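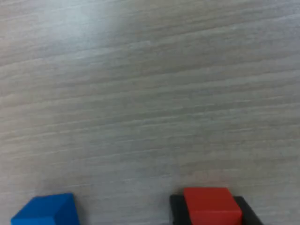 ロボットの予算は、アームより先に机から組もう

シェア 12 コメント 7

毎年10月になると、うちみたいな小さな会社でも来期の設備の話が始まります。で、今年も出ました、「アームをもう一台」。いや、気持ちはわかるんですよ。私だって欲しい。カタログを開けば可搬重量だの繰り返し精度だの、読んでいるだけで一晩つぶせますからね。

でも、ちょっと待ってほしいんです。前回の見積書を引っぱり出して眺めてみたら、全部で11行あるうち、机や治具や照明、つまり「アームのまわり」に関する行が一つもなかった。ゼロです。それでいて、導入してから私たちが時間を使ったのは、ほとんどがそのまわりのほうでした。机がぐらつく、天板に光が映り込む、ブロックを立てる受けが合わない。そのたびに消耗品費からちょこちょこ出して、経理のネリー・パロミノさんに「これ、何の部品ですか」と聞かれるわけです(すみません、毎回ちゃんと説明できなくて)。

うちでやっている作業なんて、色のついたブロックを動かすところからです。灰色の木目の天板に青いキューブがあって、大きく離れて赤いブロックが黒いホルダーに収まっている。子どもの積み木みたいでしょう? でもこの段階でつまずくなら、本物の部品を流したって同じところでつまずきます。それなのに、予算の会議でブロックの話をすると、みんなちょっと笑うんですよね。あれは良くないと思うなあ。

クリダムの工場にいるオクタビオ・ベタンクールさんとは、この件でよく言い合いになります。彼の意見は「台数がなければ経験も増えない」。まあ、一理あります。一台しかないと順番待ちになるし、止まったら全員が止まる。ただ、二台目を置く机は? 電源は? 誰が朝いちばんに原点を合わせるの? そこを聞くと、急に話が「それは現場で」になる。現場って、私なんですけど!

だから来期の案では、順番をひっくり返してみました。まず天板を、映り込みの少ないものに替える。次にホルダーを予備も入れて5個つくる。それから照明と、床の配線。アームの話はそのあとです。ウッレ・コッペルさんには「地味すぎて通らない」と言われましたが、金額だけ見ればアーム一台よりずっと軽いんですよ。軽いからこそ後回しにされるんでしょうけど。

もう一つ言いたいのは、人の時間のこと。設備の予算表には、段取り替えの時間を書く欄がありません。うちの書式は7列もあるのに、その7列のどこにも入らない。私は備考欄に無理やり書き込んでいます。ホルダーの向きを直す、ブロックを戻す、位置を教え直す。一回ごとは短くても、毎日やれば立派な費用です。備考欄じゃなくて、金額の隣に並べてほしい。

もちろん、先にアームを買ったほうがいい会社もあると思います。生産が決まっていて納期が見えているなら、納入待ちの長いものから注文するのが当たり前です。スティヴポートの知り合いのところはまさにそれで、注文書を出してから机の図面を引いていました。うちはまだ試している段階なので、そこまで急ぐ理由が見当たらないんです。

会議は来週。パロミノさんには先に表を渡してあります。返ってきた付箋には一言、「ホルダーは消耗品ですか、備品ですか」。これ、どっちなんでしょうね。詳しい方、コメントで教えてください。

関連記事
・中古アームの見積もりで確認したいこと
・クリダム工場の配線をやり直した話
・備品と消耗品、どこで線を引く?
・治具の保管棚を増やしました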